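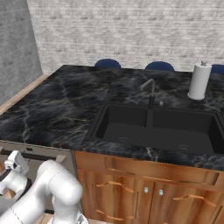 Tuncay Taşdemir would start every beginner in the simulator and keep them there until February, no exceptions, and he said so before I had my coat off. Break things where breaking is free, he said. Then you can have the key to the cabinet.

So. Fleltdale, the robotics club open afternoon, December 30, 2023. Odd date for an open day but the building is quiet between terms and the students wanted the big room. I drove over from Stanholm, parked badly, came in by the wrong door and walked the whole length of the art corridor before I heard people arguing about a dishwasher.

The dishwasher is not real. None of the kitchen is. It's the Villca kitchen, the room the students built for their project this year, black marble counter with a double sink, stainless dishwasher to the left of a brown wooden cabinet, blue chairs on the far side. White arm with a gripper on the end. They have been living in it since fall and they talk about it like a shared apartment. "Who moved the paper towels" was a serious question while I was there.

Project in short - get the arm to do small kitchen chores on a spoken or typed instruction. Wipe the counter. Open a drawer. Put a cup in the left sink (left sink, they are strict about that). Each chore gets driven by hand first, a student steering with a game controller, and those runs get saved and used for training. Target for the year is 600 saved runs. They were at 78 when I asked. A girl at the front table said this very cheerfully.

First half hour was a talk. Skipped most of it, sorry, got stuck at the coffee with a dad from Stanholm whose son has just joined and who wanted to know if there is homework. There is. Reading before each session plus a log. The logs are paper, in a green binder, and I spent longer on them than on anything else. Good stuff in there. "Gripper closed on nothing, again." "Handle is curved, came in flat, slid off." "Do not start with elbow low." One entry just says NO with the time next to it.

Then hands on. Visitors got the controller in turns, 11 minutes each, kitchen timer on the table. Real one.

My go. Drawer under the sink, the long one. Much harder than it looks from behind someone else's chair. Left stick moves the hand, right stick turns it, triggers for the gripper, and I mixed up the sticks more or less the whole time. Ran the elbow into the dishwasher front twice. Got the fingers near the drawer once, pulled, nothing. The kid coaching me (maybe fourteen, very patient) told me to stop watching the fingers and watch the wrist, and it did get better after that. Time ran out. Drawer still shut. My run was thrown away, he asked permisson first, nice manners.

Things I wrote down while queueing:

The cabinet handles are the club's favorite complaint. They are curved and set at an angle, so a straight approach misses. One group wants to swap them for plain bars to get the numbers up. Another group says that's cheating as nobody's kitchen at home will be swapped to suit them. Argument was still going when I left and I think the second group has it.

Faucet is off limits until the drawer works. Club rule. There's a sign.

They change the lighting and the wall between saved runs on purpose, otherwise the training latches on to the background. Brick one day, plain paint the next. Took me a while to get why this matters, then a student showed me an older attempt which worked fine until the wall changed color and then went for thin air.

They use ordinary school desktops. Slow. One of them has a fan going that you can hear from the hall. Fendix gave them two graphics cards in the fall and those are in the machine in the back that does the training, door propped open to keep it cool.

The real arm - yes there is one, in the locked cabinet, and it did come out at the end. Bench top only, taped square around it, students outside the tape. It picked up a sponge. Dropped the sponge. Picked it up again. Bigger cheer for the second one. Tuncay didn't cheer, he was writing in the binder.

Asked him after what he wants from the spring. More runs, he said, and more boring ones. Everybody saves the good attempt and bins the clumsy one, and he'd like to see the arm learn what getting unstuck looks like. Not sure the students agree, the clumsy ones are embarassing and have your name on them.

Practical, for anyone coming to the next one, which is in February, date to be posted on the club page. Use the side entrance by the bike racks. Bring a laptop if you want a copy of the kitchen to take home, they'll put it on for you, needs a fair bit of disk space. Coffee is free, cake is not. Under tens can watch but don't get a turn on the controller.

I've put my name down for a second go at the drawer.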